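Raptis Robusto, box of 60, worth it?

ashfall_dan
Got one as a gift in June and loved it, so now I'm eyeing a whole box. My humidor is small – is 60 nuts?
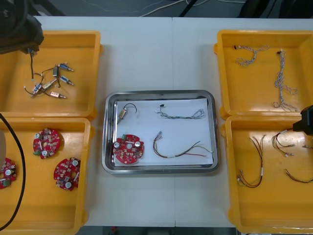

I smoke maybe two a week, mostly Friday nights on the porch.

Cluvlow607
Skip it. Raptis gets bitter past the halfway mark. Resarano is smoother and cheaper.

porchpuffer
Smoother, sure, but it tastes like cardboard! Dan, buy 4 and let them rest first.

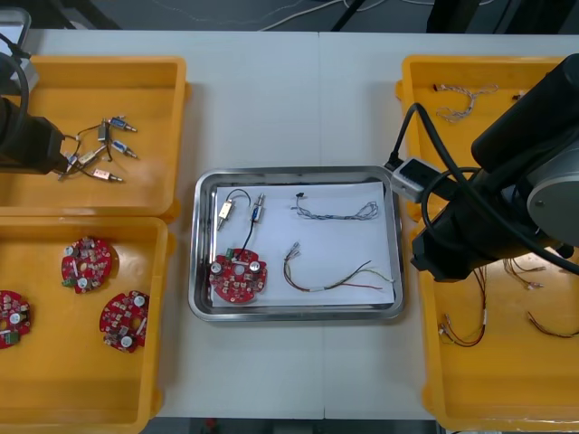
I did that with my Venines and was glad I waited.

Cluvlow607
Cardboard?? Yours were dried out.

ashfall_dan
OK, ordering 4.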